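1/ Yesterday I went to the open day of Zutton in Numcombe. I promised some colleagues in Ullville that I would write down what I saw, so I make a thread of it. I work in warehouse planning and I am not a robot engineer, please correct me where I am wrong.

2/ It is 141 km by car from my home. I arrived at 9:40 and the first group had already gone in. At the door they give you a badge, a paper with the program and a very small coffee.

3/ The program had a talk, three demo stations and lunch. I will skip the talk. The slides will be sent by email to everybody who registered in September, and I can forward them.

4/ The station I liked most was sorting. Two robot arms, one table, and a pile of desk calculators in light blue, pink and black. The job: pick them up one by one and put them in a plastic bin. Each arm has a gripper with two black fingers.

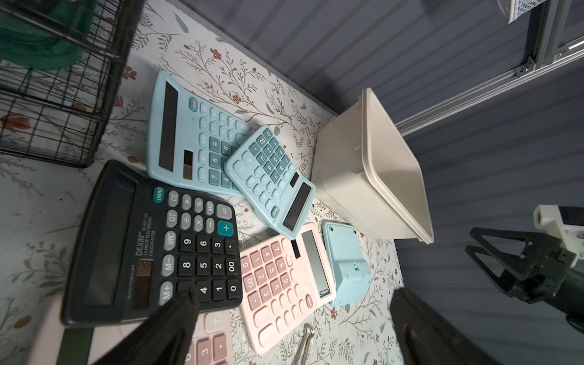
5/ Why calculators? I asked this to Omar Tannous, who was running the station. He said they are flat, they slide over each other, and they look very different from the front and from the back. A box has a shape which is easy to guess. A calculator lying on its face is only a plain plate for the camera.

6/ Also the tablecloth is with flowers and leaves. I thought it was for decoration, but he said they change the cloth often. If the robot has learned only on a white table, it gets confused in a place where the table is not white. This was new for me.

7/ Before each round, a visitor may mix the pile. I did it too. I put one face down on purpose and I felt a little bit guilty.

8/ My round took 420 seconds. A person would need perhaps twenty. Omar did not hide it, he had a sheet on the wall with all the times of the morning, also the bad ones. The slowest there was 475.

9/ What takes the time is the moment before the grip. The arm comes down, stops, turns its wrist a little, goes up again and tries from another side. It reminded me of my father when he looks for his glasses with the hand in the dark.

10/ And then the bin. I expected that the robot would open the fingers above it and let the thing fall.
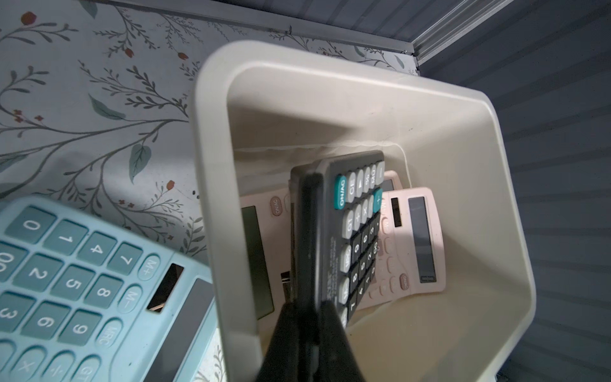
It goes inside with the fingers and keeps hold until the calculator is low down. For our fragile goods this is interesting – we have today a drop of 20 cm at the end of the chute and we pay for it every month.

11/ Mistakes, because you will ask. In the rounds which I watched, one calculator was dropped on the table and one was pushed along for a while without being picked. Both times the arm started again by itself. A man behind me said "come on, come on" quite loudly, and some people laughed.

12/ There was a second person at the station, Hanan Harb. She takes care of the training part. She explained that somebody first moves the arms by hand for many hours, and the robot learns from these recordings. I asked how many hours. She said it depends on the object, and that cables are the worst.

13/ I liked that the table is not tidied for the guests. There are baskets and an organizer with normal office things, an alarm clock, tape, notebooks, pencil cases. The arms have to work between all this. 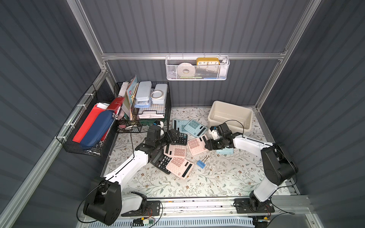

Photo: Zutton, open day in Numcombe

14/ With both arms over the same pile I was waiting for them to hit each other. Hanan said that there is a minimum distance between the grippers, and if they come too close, one of them waits. I saw it two times. The waiting arm just stands there, very polite.

15/ The other stations in short. Station 1 was a mobile cart following a line, we have had this for years. Station 3 was folding towels, with a queue so long that I gave up after 5 minutes.

16/ Price: no answer. They say it is a research setup and not for sale. People from Moussa were there also and asked the same question in three different ways, with the same result.

17/ For us, I don't think it replaces anything next year. But for the returns desk, where every box is a surprise, I would like to see it with our own products. Omar said we can send a carton of samples. I will ask purchasing.

18/ Lunch was lentil soup, good. Parking is free behind the building, but the entrance is from the small street, the navigation shows it wrong.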